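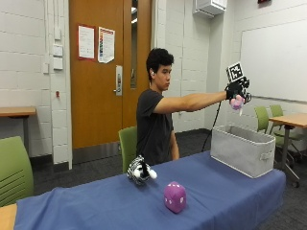
FAQ / Photos & Sharing

So many of you ask me the same things in the comments that I finally sat down one evening with a big cup of tea and typed it all up. If your question isn't on the list, leave it at the bottom and I'll get to it (I do read them all, even when I'm slow!).

What is the monthly photo swap?

It's a thing I started on the blog a while back, mostly for fun. I post a theme on the first of the month, you take pictures on that theme, and at the end of the month everybody's favorites go up in one long gallery post. May was "doorways" and I still go back and scroll through that one. There's no prize and no judging. I just love seeing what people come up with.

Do I need a blog to join in?

Nope! You used to, back when I was collecting everything through a link-up, but half the links were broken by the time I got around to clicking them. Now you can email the pictures straight to me or share an album. Lots of the regulars don't have a blog at all.

How many pictures can I send?

Up to 4 per theme. I know, I know, it's hard to choose. I had it at 16 for a little while and the gallery post took forever to load on my mom's computer, so down it went.

What camera do you use?

My phone for nearly everything, and an older secondhand camera when I'm on a trip or I want the blurry background. Please don't buy anything fancy for the swap. Some of my favorite entries came off phones with a crack across the screen.

How do you edit your photos?

I brighten them a little, warm them up a little and straighten the horizon (I tilt everything to the left, always have). I used to slap a heavy faded filter on every single picture and I kind of cringe at those posts now, but I'm leaving them up. If you love a filter, use a filter!

Can I send old photos?

I'd rather you took something new during the month, as the whole idea is to get us all out looking at stuff. But if you have an old one that fits the theme so perfectly you can't stand it, send it along and tell me when you took it. I'm a softie.
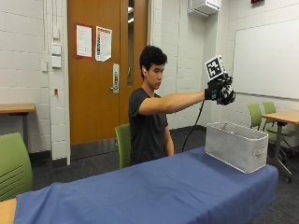

What size should the files be?

Whatever comes out of your phone is fine. Don't shrink them first, I do that on my end with one click. If your email complains that they're too big, send them two at a time. And please put your screen name in the subject line, otherwise I end up playing detective with a folder full of very similar sunsets.

When is the deadline?

Midnight on the last day of the month, your time zone, whatever that is. I build the gallery over the next 24 hours or so depending on how life is going, and then it goes live. If you miss it you can still share yours in the comments on the gallery post, and people really do go look.

What are Lustitz and Zindska? You mention them all the time!

Ha, sorry! Those are the two towns I photograph the most. Lustitz has the market and the good bakery, and Zindska is the one with the hill I complain about climbing. They both have their own category in the sidebar if you want to see way too many pictures of rooftops.

And what's Lavari?

My print shop. I get my little square prints made there, the ones on the wall in the hallway post. It isn't a sponsor, I pay like everyone else, I just like the matte paper.

Can I use one of your pictures?

For a phone wallpaper or to pin somewhere, sure, go ahead. For your own blog, please link back to the post it came from. For anything you're selling, email me first. The pictures in the swap galleries belong to the people who took them, so you'd have to ask them, and I'm happy to pass a message on.

Will you bring back the weekly roundup?

Maybe! I miss it too. I got behind when we went to Tarigan and never caught up, and then it felt weird to post a week from two months ago. I might try a shorter version in the fall.

Why hasn't my comment shown up?

First comments wait for me to approve them. After that yours should go right through. Anything with a bunch of links in it lands in the spam folder, and I clean that out pretty much whenever I remember it exists.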